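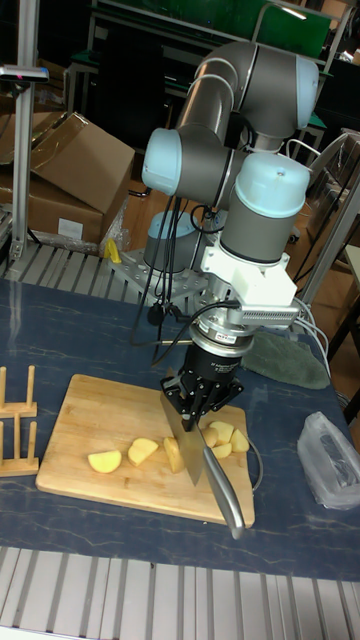
How a Potato Turns Into Chunks

Have you ever wondered how a big, knobbly potato ends up as the neat little pieces in your soup? It's one of those kitchen jobs that grown-ups do so often they hardly think about it, but there is quite a lot going on, and it's much more interesting than it looks when you're hungry and waiting for tea!

Let's start with the potato itself. A potato isn't a root, even though it grows under the ground. It's called a tuber, and it's a sort of pantry that the plant builds for itself, packed with starch to use when it's time to sprout again. A medium potato weighs some 200 grams, and most of that is water. That's why a raw potato feels so heavy in your hand, and why the inside is cool and a bit slippery once the skin has come off (have a feel next time somebody in your house is peeling).

Now for the cutting. A knife works because its edge is very, very thin. When you push with your hand on a potato, the push is spread over your whole palm and nothing much happens. When the same push goes through a thin edge, it's all squeezed into a tiny line, and the potato has to give way. The blade is also a wedge, which means it's thin at the bottom and thicker at the top. As it goes down, the wedge shoves the two sides apart – sometimes you can even hear a little crack before the knife gets to the board.

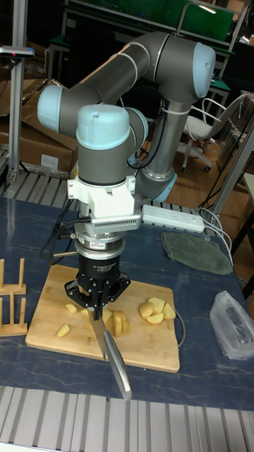
Potatoes are round, and round things love to roll. So a cook will often cut one in half first and lay each half with its flat side down. After that it sits still and behaves itself. Cut across a half and you get slices shaped like half-moons. Cut it from the middle outwards and you get wedges. Cut the slices again and you have chunks, and if you're very patient and rather fussy you can make cubes, like the dice in a board game.

The board matters too. Wood and bamboo are firm enough to cut on but still a bit kinder to a knife's edge than stone or glass would be. Bamboo, by the way, is really a giant grass! The boards are made by gluing lots of strips together, and if you look closely at one you can often see the stripes.

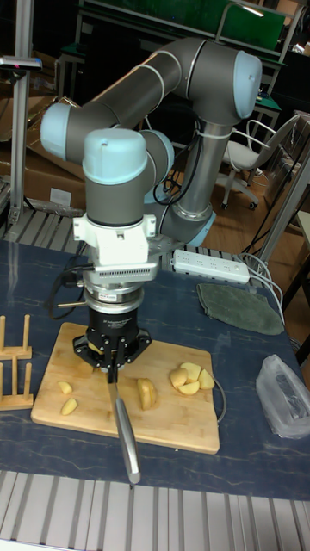

Why bother making the pieces the same size? Well, heat creeps into a potato from the outside, so a small piece is soft all the way through long before a big one is. Chunks might take 20 minutes to boil, but if one of them is a giant, it'll still be hard in the middle when its little neighbours have gone to mush.

Something to try at home

Ask a grown-up to cut you 8 pieces of raw potato, some big and some small. Put half of them in a bowl of cold water and leave the rest on a plate. Have a look after an hour or so and see which ones have changed colour. The air turns cut potato a pinky brown, and the water helps to keep the air away.

Leave the sharp knives to your grown-up, please, and wash your hands when you've finished.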